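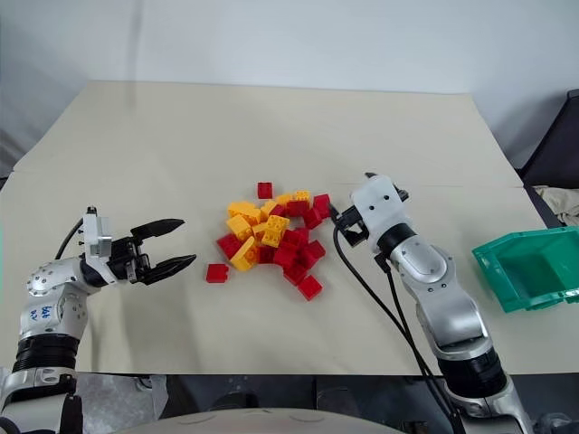
League Secretary Course, Session 3: Averages and Handicap
Vakilby Bowling Association
Handout for 2020-03-13

1. What an average is

An average is total pinfall divided by games bowled. Drop the fraction and do not round up. A bowler with 1543 pins in nine games works out to 171.44, so the average is 171. If it had come out to 171.9 it would still be 171.

Keep the running total of pins and games for every bowler. Do not work out a new average from last week's average, or the dropped fractions will add up and the sheet will drift by a pin or two before the season is half over.

2. When an average counts

In the Vakilby leagues a bowler needs nine games before the average is used. Until then:
- use last season's final average from the same league, if there is one
- otherwise the handicap is figured from the first night's three games and applied to that night as well

The Fesden house league does this differently (12 games). Read the rules sheet for your own league before the first night.

3. Figuring handicap

We use 90 percent of the difference between the bowler's average and 200. Drop the fraction here too.

Bowler A, average 171
200 – 171 = 29
90 percent of 29 = 26.1
Handicap 26 pins per game

Bowler B, average 142
200 – 142 = 58
90 percent of 58 = 52.2
Handicap 52 pins per game

A bowler who averages 200 or better gets no handicap. It never goes below zero.

4. Doubles

Figure each partner separately, then add. Do not add the averages first. With A and B as a team the handicap is 26 + 52 = 78 pins per game, or 234 for a three-game series.

Game 1: 313 scratch, 391 with handicap
Game 2: 298 scratch, 376 with handicap
Game 3: 331 scratch, 409 with handicap
Series: 942 scratch, 1176 with handicap

Check the series both ways – add the three handicap games, then add 234 to the scratch series. The two answers have to match. If they are off by 78, one game was entered without handicap.

Post scratch and handicap series in separate columns. In February a Lastik team was listed for a scratch series over 1000 when the figure had handicap in it, and the standings had to be reprinted.

5. Absent bowlers

The usual rule is average minus ten, plus the bowler's normal handicap. Absent scores count for the team only. They are not added to the bowler's pins or games and cannot win a high game award.

6. Practice for next time

a) A bowler has 18 games and 2790 pins. Find the average and the handicap.
b) The same bowler rolls 160, 149 and 171. Find the new average.
c) Pair this bowler with Bowler B. Find the team handicap for one game and for the series, using the average from (b).

Bring your league's rules sheet. Session 4 covers ties and postponed matches, using the Mockus league schedule.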